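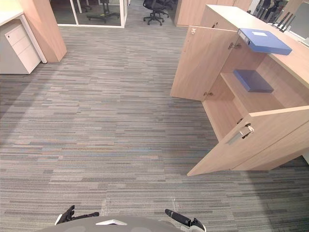

**Figure 2.** Low cabinet with both doors open; a dark blue folder on the inner shelf and a light blue box file on top.

### 4.2 Files that stop short of the shelf

The cabinets gave us our favorite finding of the whole study! We had expected the open shelves to be the messy part of the Kindmont office, and they were fine. What caught our attention was the countertop. Of the 92 items we logged in June, 21 were resting on top of the unit they were meant to go into, often within easy reach of an open door. Figure 2 shows the kind of arrangement we mean, with the box file lying at an angle and sticking out slightly over the opening, and a folder laid flat on the shelf under it.

Annan calls these "doorstep" items, and we have happily taken up the word. They are wonderful to study, as they mark the spot where putting away turns into putting down. Folders inside the cabinets tell a related story: many lay flat and slanted, a habit that uses up shelf width quickly (and makes labels on the spine hard to read from a standing position). The Prilow office had the same low units but far fewer doorstep items, and we return to that difference in Section 5.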